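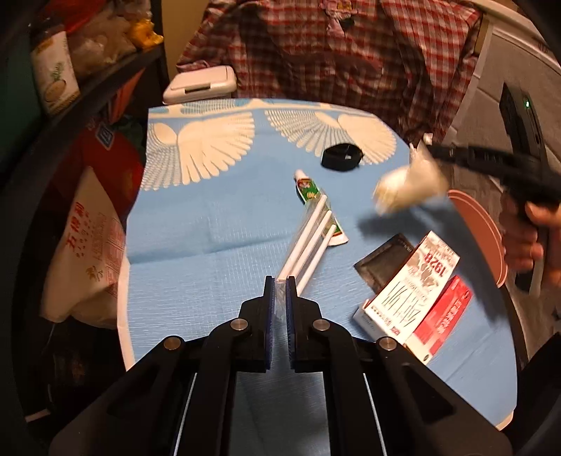 How long does a cleared table stay clear?
In our apartment, until breakfast the next day.

The Table Problem: Small Objects in a Shared Apartment
Project report, Household Studies, spring term
Bernadette Delaunay

1. Background

Four of us share an apartment on Tuvesgate, and we own one table large enough to eat at. In theory we eat at it. In practice we eat next to it, holding bowls, while the table looks after our toothpaste. The project began as an argument over whose fault this was. My advisor suggested that I turn the argument into a log, possibly so that she would stop hearing about it.

I wanted to find out what kinds of things land on the table, where they go when they are cleared, and which ones come back. The log ran through March. The table was cleared every evening at nine, and I wrote down each thing as it was picked up.

2. The table

It stands in the front room, halfway between the door and everything else. It wears a light blue tablecloth with a faint grid and a large white fan-shaped motif, which two of my roommates see as feathers and one sees as wings. I have no position. The grid was useful for the log, because I could note where a thing had been lying without getting out a ruler. The motif was useful for nothing, though people did seem to avoid putting things down on it for the first week, out of respect.

3. Method

Every item got one line: what it was, whether it had a place of its own in the apartment, and what was done with it. I used four headings.

Strays: things that have a proper place and are not in it. The small toothpaste tube is the classic stray. So is the black wristband.

Packaging: boxes, bags, wrappers, and anything whose contents have moved on. A box with something still in it was supposed to go under strays, but that meant opening every box, and by the second week I was judging by weight.

Orphans: things no roommate would claim. These went on the windowsill for seven days and then into a drawer.

Residents: things that live on the table by general agreement.

An item that came back the next day was logged again. This inflates the totals, and I think it should. The toothpaste earned every line it got.

4. Results

The log has 217 entries. Strays account for 68 of them and packaging for 64. There were 48 orphans, a figure I find hard to discuss calmly. The rest were residents, mostly the salt.

Strays were quick to deal with once somebody was willing to walk to the bathroom. The trouble was the walk. Items with a home in another room were often moved to the end of the table nearest that room and considered to be on their way.

Packaging behaved differently. Crumpled paper and plastic bags went straight into the trash and stayed there. Boxes did not. The white one with the red 1928 on it was cleared, defended, and brought back so many times that I gave it a page of its own. The case for keeping it was that it was a good box. When I asked what it would be used for, I was told that this was the wrong way to think about boxes. The red and white box benefited from the same reasoning, mainly by being near it.

The orphans were almost all small, thin, or flat. Three white sticks spent a good part of the month on the windowsill. The pink disc was described to me at various times as a paddle, a plate, and "Tanguy's, ask Tanguy." Tanguy had never seen it before. It is in the drawer, under protest, because the drawer no longer shuts.

5. What we tried

In the last week I put a shallow tray by the door. The hope was that pockets would be emptied there. Pockets were emptied there, and the tray was then carried over to the table, where it could be reached.

We also tried clearing from the far edge inward instead of grabbing the biggest thing first. I would recommend this. Starting with the boxes makes the table look better very fast, after which everyone sits down. Starting with the small things is duller, but the boxes are impossible to ignore and get dealt with anyway, or at least argued over.

6. Weak points

The log depended on me. On two evenings I was out, and the entries for those nights are in a roommate's handwriting and include the line "various." I counted it as one item. My roommates also knew they were being studied, and one of them admitted to leaving things out to see what I would call them.

7. Further work

The drawer.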